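Preguntas frecuentes sobre el servicio Jelton de desmontaje asistido de ordenadores

Esta página reúne las dudas que nos llegan de los departamentos que tienen equipos pendientes de retirada y han recibido, como nosotros, el folleto de Cundberg. No la ha escrito el proveedor ni la ha revisado. Cuando citamos lo que Cundberg promete, lo decimos; lo demás sale de nuestra propia prueba en el taller o de leer el contrato con calma.

¿Qué se ofrece exactamente?

Jelton es un servicio de alquiler. Cundberg instala una célula con un brazo, una pinza y una cámara en la muñeca, y la célula abre sobremesas, extrae los componentes que tienen valor de reutilización y deja el resto listo para el gestor de residuos. Eso dice la propuesta. En la versión que se nos ofrece a nosotros, la apertura de la caja queda fuera: la torre tiene que llegar abierta, tumbada y con el panel lateral retirado. Conviene saberlo antes de echar cuentas, porque esa parte del trabajo la sigue haciendo una persona.

¿Es autónomo?

Según el folleto, sí. Según el anexo técnico, «autónomo con supervisión», que es otra cosa. Durante la prueba hubo siempre un operador de Cundberg delante de una consola. Preguntamos cuántas de sus intervenciones eran rutina y cuántas eran rescates y nos dijeron que el sistema no las distingue en el registro. Hemos pedido que las distinga.

¿Qué equipos admite?

La lista de compatibilidad incluye torres y semitorres de formato habitual. Los portátiles, los todo en uno y los equipos ultracompactos no entran. Tampoco los servidores de bastidor, aunque el comercial los mencionó de palabra. Si tu departamento tiene sobre todo portátiles, puedes dejar de leer aquí.

¿Y las estaciones de trabajo con tarjeta gráfica dedicada?

Entran en la lista, con una nota al pie que remite a «condiciones de acceso». La nota quiere decir que la pinza necesita sitio para llegar, y que si una tarjeta o un mazo de cables estorba, alguien tiene que apartarlo primero. En nuestros equipos eso es bastante frecuente.

¿Qué tal se maneja dentro de una caja real?

En los vídeos comerciales la placa está fuera del chasis, sobre una mesa blanca. Nuestras torres son otra historia: fuente, ventilador trasero, cables de alimentación y ranuras de memoria comparten muy poco espacio con la zona del procesador.
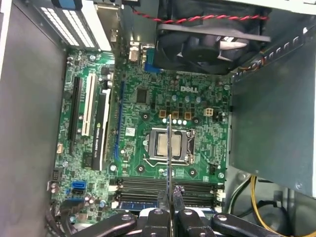 Taller de Recuperación de Equipos, Servicio de Informática

La pinza sujeta una placa metálica fina por encima de las ranuras de memoria, con el extremo a la altura del zócalo. La placa base es una Dell, el procesador está a la vista y sin disipador, y al lado sigue puesta una NVIDIA Quadro. Es el tipo de máquina que más nos interesa, y también el que más margen de error exige. Cualquier roce con los componentes pequeños que rodean el zócalo puede dejar una placa aprovechable en simple chatarra, y el contrato no dice quién paga esa diferencia.

¿Quién quita el disipador?

Depende de la página que se consulte. El folleto habla de «extracción completa del conjunto de CPU». El anexo limita la tarea a disipadores con anclajes de una familia concreta y deja fuera los que estén pegados por la pasta térmica envejecida. Con equipos que llevan años encendidos, la pasta envejecida es lo normal. Nuestra recomendación, por ahora, es contar con que el disipador se retira a mano.

¿Saca la memoria?

Es una de las operaciones incluidas en la tarifa básica. Cundberg asegura que la pinza abre las pestañas y tira del módulo en vertical sin forzar la ranura. Nosotros queremos ver los módulos pasar después una prueba de memoria completa, y queremos pasarla nosotros. La propuesta contempla solo una inspección visual, que para memoria sirve de muy poco.

¿Y los discos?

No. Ni la versión básica ni la ampliada se ocupan de los discos, y casi lo preferimos. Todos los discos deben salir de la torre antes de entrar en la célula, con su hoja de borrado o de destrucción firmada. Si un equipo llega con el disco dentro, lo devolvemos al departamento. No hay excepciones por prisa.

¿Cuánto se tarda por equipo?

Cundberg declara 8 minutos para memoria, gráfica y procesador. La cifra se cuenta desde que la torre está fijada en la bandeja hasta que la última pieza toca la caja de salida, y deja fuera la colocación, el cambio de herramienta y la revisión del operador. Pedimos el tiempo de puerta a puerta y nos contestaron que varía mucho según el cliente. No lo dudamos, pero es el único dato que nos sirve para planificar.

¿Es más rápido que un técnico?

No lo sabemos, y desconfiamos de quien lo afirme hoy. Un técnico con práctica abre, desconecta y vacía una torre sin tener que fijarla en ninguna bandeja. La ventaja que vemos posible está en otro lado: turnos largos, lotes homogéneos y menos desgaste de muñecas para la gente del taller. Con lotes mezclados como los nuestros, esa ventaja se reduce.

¿Cuál es el volumen mínimo?

La tarifa que nos han presentado exige 500 equipos por periodo de contratación. Nuestro último inventario de retirada sumaba 156. La diferencia se paga igual, en forma de «cuota de disponibilidad». Cundberg propone que varios centros compartan la célula, y sobre el papel es razonable, pero el traslado y la nueva calibración corren por cuenta de los clientes.

¿Qué es Mastis y por qué aparece en el presupuesto?

Mastis es el programa de registro que acompaña a la célula. Guarda una ficha de cada equipo, las imágenes de la cámara de la muñeca y el destino de cada pieza. Se factura aparte y no es opcional. La exportación de datos se hace en un formato propio, y el conversor a hoja de cálculo cuesta otra licencia. Es, de todo el paquete, lo que peor nos parece: los datos de nuestro inventario deberían poder salir de ahí sin pagar peaje.

¿Qué pasa con las imágenes que graba la cámara?

Se conservan en los servidores del proveedor para «mejora del servicio», sin plazo. Dentro de una caja hay etiquetas de inventario, números de serie y a veces notas adhesivas con cosas que no deberían estar escritas en ninguna parte. Hemos solicitado almacenamiento local y un plazo de borrado. Mientras no haya respuesta por escrito, pedimos a los departamentos que retiren notas y pegatinas propias antes de entregar nada.

¿Hay riesgo de descarga electrostática?

La célula lleva toma de tierra y las puntas de la pinza son, según la ficha, de material disipativo. No tenemos medida independiente de eso. El taller tiene su propio medidor y lo usaremos en la próxima sesión, con permiso del proveedor o sin contrato.

¿Puedo estar cerca mientras trabaja?

Detrás de la línea marcada en el suelo, sí. Dentro, solo el operador y el personal del taller que haya hecho la formación. La parada de emergencia está a ambos lados de la mesa. No se mete la mano en la torre para «ayudar» con un cable, por lento que parezca el brazo; se avisa al operador y se espera a que pare.

¿Se han valorado alternativas?

Se han valorado 3 opciones. La primera es Jelton. La segunda, la oferta de Stefanou, que consiste en recogida y desmontaje manual en sus instalaciones, con certificado por lote. Es menos vistosa y su presupuesto se entiende a la primera lectura, aunque perdemos el control sobre qué piezas vuelven. La tercera es seguir como estamos, con un banco de trabajo más y herramienta nueva. La tercera es la que sale más barata el primer año, y nos extraña que en las reuniones se hable tan poco de ella.

¿Qué garantía cubre las piezas dañadas?

Una franquicia por equipo, a partir de la cual responde Cundberg si se demuestra que el daño se produjo en la célula. La prueba se basa en las grabaciones de Mastis, es decir, en los registros del propio proveedor. Hemos propuesto que se fotografíe y se pruebe una muestra de equipos antes y después, en presencia de ambas partes. Está pendiente.

¿Quién hace el mantenimiento?

Cundberg, en horario laborable. Las puntas de la pinza son consumible y se pagan. Nadie ha sabido decirnos cuánto duran con uso normal — ni qué entienden por uso normal.

¿Cuándo se decide?

En septiembre se presenta el informe del taller. Hasta entonces no hay nada firmado, y los departamentos no deben reservar ni retener equipos contando con el servicio. Las retiradas siguen por el procedimiento de siempre.

¿Puedo enviar un equipo para las próximas pruebas?

Sí, si es una torre de la lista, viene sin disco y no la necesitas de vuelta. Nos interesan en especial los equipos sucios, con cables cruzados o con tarjetas largas, que son los que no salen en los folletos. Abre una petición en el gestor de incidencias con el asunto «Prueba Jelton», indica el modelo y el número de inventario, y espera confirmación antes de bajar nada al taller. La recepción cierra a las 14:00.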